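4.2 Sorting on the bed

I went into this part of the study thinking that folding was the interesting bit. Everyone we visited had opinions about folding! But when I sat down with my notes from the 87 households, what people did before they folded anything took up far more pages — and most of it happened on a bed.

Matvii Symonenko, who shared the home visits with me, had a name for this in his notebook. He called it "parking". A piece of clothing or cloth comes out of the pile, gets put down flat on the covers, and stays there while the person decides what to do with it. It might be folded next, or hung up, or moved to another pile (or moved back again, which drove Matvii up the wall when he was trying to keep his log tidy). We had left no space for parking on our first record sheet, so we added a column in September and went back through the earlier visits by hand.

Dark things on busy bedding gave us the most trouble. A black cloth shows up well enough against a grey cover, but its folds and openings are much harder to make out, and a stripe or a star in the pattern catches your eye first. Figure 8 gives an idea of the sort of surface I mean.

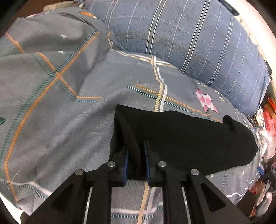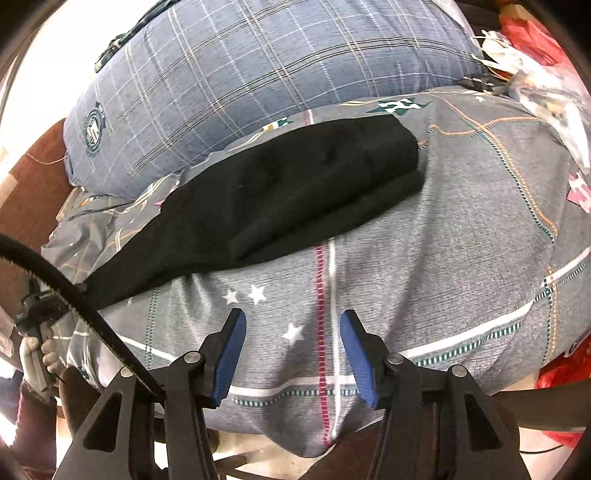
Figure 8. Black cloth on grey patterned bedding, two views.

I should say how we scored parking, as Radonjić used a stricter rule and our totals won't line up. She only counted a piece as parked if it was let go of completely. We counted it if it was lying mostly on the bed, even with a hand still on one end. I'm fairly happy with our rule — people hold on to things while they think — but it does push the numbers up, and we ended with about 1,000 parked pieces across all the visits.

Two of the homes had no bed we could use, so there the sorting was done on a sofa. I've kept those apart and come back to them in 4.3.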